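Back on the pads after a year off

Posted 2025-01-28

I stopped going to Muay Thai in the middle of last year because of a rib, and then I kept not going because of habit. The rib was fine by October. I went back this month to the Thongdee gym, where I started, and I've done enough sessions now to write something down.

The gym has changed a bit. The old ring canvas is gone and the heavy bags have been moved to the back wall, so there's more floor for shadow boxing. Fees went up. Prasert Nuchit still runs the evening class and he still starts it with skipping, which I still hate. My calves were sore for days after the first one.

What I'd lost surprised me. My fitness was poor but I expected that. I hadn't expected my guard to go. I used to keep my left hand high without thinking, and now it drifts down to my chest every time I throw the right kick. Prasert taps me on the ear with the pad each time. By the end of the second week my ear was red and my hand was staying up a little longer.

The kick itself came back quicker. I think that's because I did so many of them when I was learning. We used to finish with 100 on each leg, counted out loud, and you started again if you lost count. Now the class finishes with 50 on each leg and a round of knees. I prefer it. The last half of the old hundred was mostly sloppy anyway.

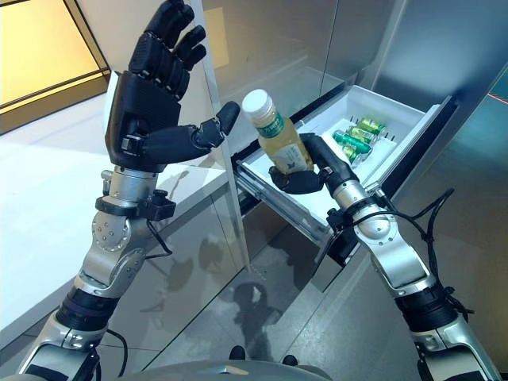 Dayana Pacheco reckons the shorter finish is a mistake, and told me so over noodles after training. Her view is that the sloppy half was where you learned to kick tired, and that anyone who wants to fight will miss it in the third round. She may be right about people who want to fight. I'm over 40 and I've had my two bouts, one win and one loss, and I don't plan on a third.

I did spar last week, light, three rounds with Decha Yensuk. He's much taller than he was, or he's standing up straighter. He teeped me in the stomach whenever I got close and I never worked out how to get past it. In the last round I caught one and swept him, and he got up laughing and teeped me again.

For gear, I bought new shin guards as the straps had gone on the old pair. The gloves are the same ones I had before and they smell like it. I need new wraps too.

The plan is two sessions a week until winter, with a run in between if my knees allow it. Prasert wants me to help hold pads for the beginners. I said I'd do it once my own guard is sorted out.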